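Demonstration collection (robot learning)

Demonstration collection is the stage of a robot learning project in which examples of a task are recorded so that a control policy can later be trained to reproduce them. Each example, called an episode, pairs sensor readings with the commands sent to the robot at the same moment. The method is most often used for contact-heavy work such as inserting connectors or handling computer parts, where hand-written motion programs tend to fail on small errors in position.

Methods

In teleoperation, a person drives the arm through a leader device, a hand controller or a motion-tracked glove. In kinesthetic teaching, the person moves the arm directly by its links. Teleoperation keeps the operator's hands out of the camera views, but it usually gives a weaker sense of contact force. Commands and joint positions are sampled at a fixed rate. The Lekton recording format, for instance, stores both at 20 Hz along with one video stream per camera.

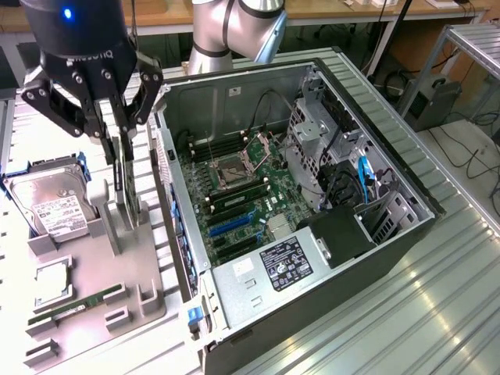 Part placement is a main source of variation. Trays and slotted holders keep parts in known poses, which shortens each episode but narrows the range of starting states. A policy trained only on fixed poses may fail when a holder is shifted by as little as 2 mm. Collection plans therefore alternate between fixed and displaced layouts. In the Clurnbridge assembly set, 19 layouts were used for memory modules and 37 for expansion cards.

Screening

Episodes are reviewed before training. Dropped frames, clock drift between cameras and long pauses are common grounds for removal. Failed attempts may be kept under a separate label, particularly if the operator recovers from the error. Sharada Lobo, in notes on the Draltley trials, argued that recoveries should be recorded on purpose and stored with the point of failure marked.

See also: Imitation learning; Teleoperation; Rajan gripper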